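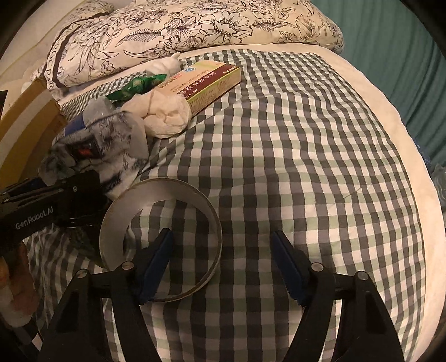
Gingham sheet, flowered pillowcase

How do I keep a fitted sheet from popping off the corners?

Hi everyone! I moved into a furnished room in October and I've been fighting with the bed ever since. The sheets are a nice soft cotton, I've washed them maybe 5 times, and every single morning one corner has let go and crept halfway to the middle (usually the one by my head, and usually at 2 a.m. when I'm too sleepy to fix it). I don't want to buy a whole new set if I can help it. Is there a trick to this, or did I shrink them? I do use the dryer on high, I'll admit.

Rarell
Oh, I feel for you, I lived with this for years! Get out a tape and measure how deep your mattress is, topper and all, then look at the tag on the sheet for the pocket depth. If the mattress is deeper, it's going to keep popping off no matter how nicely you tuck. High heat does shrink cotton, so try low from now on and take the sheet out while it's a tiny bit damp. My mother always put on the two head corners first, then the foot, and I still do it her way.

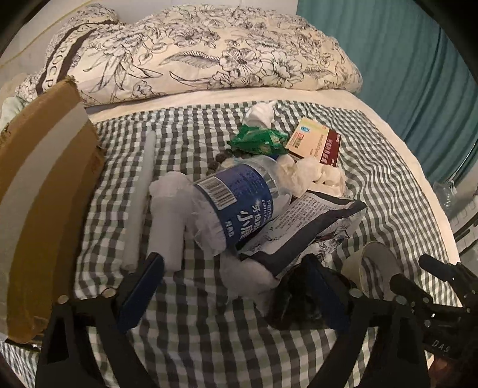
Other replies

Getance2111
suspenders. the elastic kind with clips, they go under the corner. mine are ugly but they hold

Bomemham
I'd second the clips, but do check that your sheet isn't on sideways, bless us all. I had mine turned the wrong way for most of a winter and blamed the dryer! I sewed a little red thread inside the bottom left corner and it's been so much easier since.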